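Gretwood rental kitchen – my November walk-through checklist, with comments

I go through the upstairs kitchen at Gretwood every November before the winter guests start showing up. Same list as last year, plus a few things I added after the drain business. OK means OK, FIX means I'm on it, and WATCH means I'll look again in spring.

Wooden things and countertop stuff first, then the serious items.

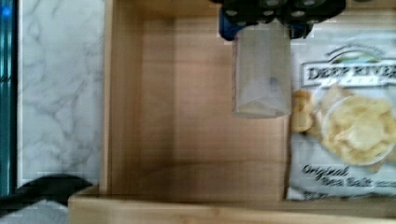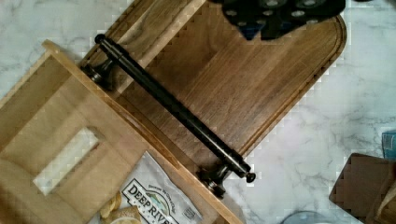 1. Smoke alarm, hallway side – OK
Pressed the button, it screamed, the dog left the building. New battery anyway.

2. Carbon monoxide alarm – FIX
It chirps! The date on the back says it's past its life, so a battery won't save it. New one is ordered.

3. Fire extinguisher – OK
Needle in the green, pin in place. I moved it from under the sink to the wall by the door, where a person could grab it on the way out (Kauko Rantala told me this three years running and I finally listened).

4. Outlets by the sink – OK
Test button trips, reset button resets. Both of them this time.

5. Hot water at the kitchen faucet – FIX
121 degrees at the tap after a minute of running. I want it a hair lower with kids staying here, so I turned the heater down one notch and I'll measure again tomorrow at 8 in the morning.

6. Stove anti-tip bracket – OK
Pulled the stove out to check. Found the bracket, and also a fork and a great deal of pasta.

7. Range hood – WATCH
Fan runs on low and high. The filter was greasy enough that I washed it twice, and I'm still not in love with it.

8. Cabinet doors and hinges – FIX
The door over the fridge hangs a little crooked. Two screws were loose and one hole is stripped, so it needs a plug and some glue. I keep a bag of Kramer screws in the truck but of course they're all too long.

9. Cutting boards and trays – OK
Ran a hand along the edges for splinters and checked for cracks. Oil them before the first booking.

10. Knives – OK
Sharp, and back in the block. I took out the bread knife with the wobbly handle.

11. Under the sink – WATCH
Put down a dry paper towel at 19 minutes past noon and came back after lunch. Still dry! I'd like to see a whole month of that before I believe it.

12. Exit path and back door – FIX
Deadbolt sticks when it's cold. Also, whoever keeps parking the Moka boxes in front of that door, please put them in the pantry.

13. Emergency numbers on the fridge – FIX
The plumber's number is the old one. Vavance has the new sheet and I'll tape it up when I bring the alarm.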